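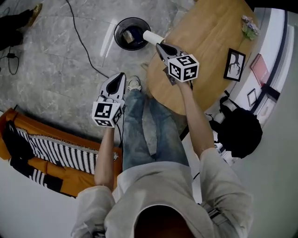 Folie 1: Gisine - zwei Handgreifer aus der Gemeinschaftswerkstatt
Sprecherin: Duyên Quách, Werkstatt Brandora

Kurz vorstellen, dann gleich rein. Gisine ist ein Paar Greifer, das man in der Hand hält. Man greift damit selbst, die Bewegung wird aufgezeichnet, und ein Arm soll sie später nachmachen. Der Arm heißt bei uns Trình und kommt heute nur am Rand vor.
Fragen gern zwischendurch. Gesamtzeit 12 Minuten, für den Mechanikteil höchstens 7.

Folie 2: Warum in der Hand
Fernsteuern haben wir zuerst probiert. Mit Joystick hat jedes Greifen ewig gedauert, und die Aufnahmen sahen entsprechend aus. Mit dem Greifer in der Hand arbeitet man fast im normalen Tempo.
Hier den Würfel mit den Markern zeigen. Er sitzt fest am Gehäuse, oberhalb der Hand. Wichtig ist, dass mehrere Flächen bedruckt sind: Dreht man das Handgelenk, verschwindet eine Seite und eine andere ist noch lesbar.
Beim ersten Satz Würfel waren die Drucke glänzend. Unter Leuchtstoffröhren spiegelt das. Jetzt matt, Aufkleber von der Rolle.

Folie 3: Finger und Polster
Die Finger laufen vorn schmal zu, innen sitzen schwarze Polster. Den Musterfinger herumgeben und wieder einsammeln (beim letzten Mal fehlte er danach).
Hartes Polster rutscht auf glatten Bechern, weiches reißt an der Kante ein. Wir sind bei einer mittleren Härte gelandet und haben Ersatz in der Schublade. Nach 100 Griffen sehen wir nach, ob sich der Rand löst.
Dünne, biegsame Teile sind schwieriger als Becher. Eine Schlaufe legt sich beim Zudrücken gern zur Seite weg, also langsam von oben an die Tischkante heranfahren.
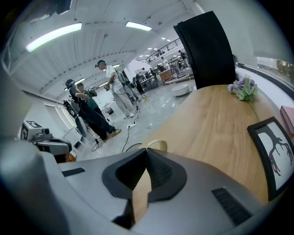 Gurtschlaufe am Tischrand, aus Sicht des Greifers.

Folie 4: Kamera am Greifer
Weitwinkel, weil man Finger und Umgebung zugleich braucht. Nachteil: starke Verzeichnung zum Rand hin. Kalibriert wird vor jeder Sitzung, das Blatt dafür hängt am Schrank.
Das eigene Gehäuse füllt immer den unteren Teil des Bildes. Das stört nicht, solange die Kamera nicht verrutscht. In der ersten Halterung hatte sie Spiel, da mussten wir einen ganzen Montag wegwerfen. Seitdem 2 Schrauben statt einer Klemme.

Folie 5: Kabel
Der unbeliebteste Teil. Am Boden liegt bei uns mehr Kabel, als mir lieb ist. 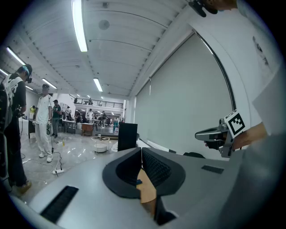 Akkubetrieb wäre möglich, macht den Greifer aber schwerer, und nach einer halben Stunde merkt man das im Unterarm. Vorläufige Regel: Kabel am Körper nach unten führen, nie quer vor den Händen. Wer umzieht, sagt vorher Bescheid.
Die Software Lakum meldet inzwischen einen Abriss mit Ton. Früher fiel so etwas erst beim Durchsehen auf.

Folie 6: Offene Punkte
Linker und rechter Greifer schließen noch unterschiedlich stramm. Vermutung: Reibung in der Führung, noch nicht gemessen.
Ein leichteres Gehäuse ist gezeichnet, aber nicht gedruckt. Ziel ist Oktober.
Wer die Dateien haben will: Zettel liegt vorn am Pult, Adresse bitte leserlich.
Falls noch Zeit ist, zurück zu Folie 3 und den Polsterwechsel vorführen. Inbus nicht vergessen.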